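The boiler, the draught and the little grey box

2020-08-26

I had meant to write about the damsons this week, because they are very nearly ready and I have opinions about jam, but the heating has taken over my life and so I'm afraid it is taking over the blog as well. If you came for fruit, do come back in a fortnight!

Those of you who have been reading for a while will know that our house on Saithong Lane was built in bits. There is the old front part, with the thick walls and the windows that rattle, and then there is the back part, which somebody stuck on much later and which has always behaved as though it belonged to a different climate. In December the front room is cosy enough to fall asleep in by half past seven, and the back bedroom is so cold that my mother-in-law once came down to breakfast in her coat and hat and didn't mention it. We put a little electric heater in there after that, and the electricity bill that winter made me sit down on the stairs.

So this spring we decided we would do something about it properly, in the warm months, when the heating people are less rushed off their feet and you don't mind having the pipes drained for a day. I rang round a few firms. One never rang back. One wanted to sell us an entirely new boiler before he had got his shoes off, which I thought was quick work. The third was Pomon, a small outfit in the next town, and they sent a very patient woman called Meifang Han who spent the whole morning walking from room to room with a thermometer and a notebook, and drank her tea cold because she kept forgetting it was there.

What she told us was that there was very little wrong with the boiler. It's 14 years younger than I had thought, for one thing (I had been confusing it with the one in our last house), and it had been serviced fairly regularly by the people before us. The trouble was the way the heat got shared out. The thermostat was in the hall, right beside the door to the front room, so as soon as the front room was warm the hall was warm too, and the whole system switched itself off and left the back bedroom to its fate. On top of that, the radiators at the back were at the very end of a long run of pipe and were getting whatever the others had left over, like the youngest child at a big table.

She suggested splitting the house into two zones, with a valve on each and a thermostat of its own at the back, and then balancing all the radiators, which means going round closing some of them down a touch so that the greedy ones nearest the boiler don't take everything. I had lived in houses with radiators for my entire life and had never once heard of this. I asked my friend Ratree and she hadn't either, so I felt better.

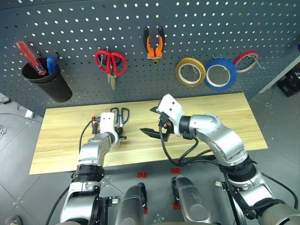
5 min read

The quote came to 1000 pounds with the fitting included, and she knocked it down to 800 when we agreed to leave the towel rail in the bathroom as it was. I'd like to say I bargained, but I had just said out loud that I was rather fond of the towel rail, leaky valve and all, and she crossed it off the list. We thought about it over a weekend and said yes.

The work took three days. On the first they drained the system, and I was shown a bucket of what came out, which was the colour of strong gravy. Apparently that is sludge, and it settles in the bottoms of radiators and stops them heating properly, so you get one that is hot along the top and stone cold by your ankles. We had two like that! I had been putting it down to the curtains. They flushed the lot through and put in a cleaning liquid, and then a different liquid that is supposed to stop it coming back.

The second day was valves and wiring, and mostly consisted of Meifang and her apprentice, Jirayu Thongsuk, lying on the landing with the floorboards up and calling numbers to one another. Jirayu is in his second year and told me he had gone into heating after a winter in a student flat where he could see his breath indoors. I gave him the good biscuits.

The third day was the balancing, and I followed them about for most of it, I'm ashamed to say. It's slow. You turn everything on, wait, take the temperature of the pipe going in and the pipe coming out, give a small valve a quarter of a turn, and wait again. I did ask whether I could do it myself another time and Meifang said yes, perfectly well, so long as I wrote down where each valve had been before I touched it. I have bought a notebook specially.

Now, the little grey box. The new thermostat at the back is a Foltum, and it's a plain sort of thing with a dial and a small screen. You can connect it to your telephone if you want to, and my husband does want to, and has. He turned the back bedroom up from the garden centre last Tuesday week, purely to see whether he could, and came home very pleased with himself to a room like a greenhouse. I have asked him to stop doing that in August.

I can't tell you yet how it all behaves in real cold, obviously. We ran it for one grey evening at the start of the month, and the back bedroom came up to temperature within the hour, where before it would have sulked until midnight. I'll report again once there has been a frost. In the meantime I have been round with draught strip for the rattling windows, and I've put one of those brush things over the letterbox, and Piret next door says she is going to have her own radiators looked at before the clocks change.

If anybody has lived with two zones for a few winters, do leave me a comment about what you set yours to overnight. Meifang says to keep it low and steady, my husband says off altogether, and I would like to have somebody on my side before the argument starts in earnest.

Damsons next time, I promise.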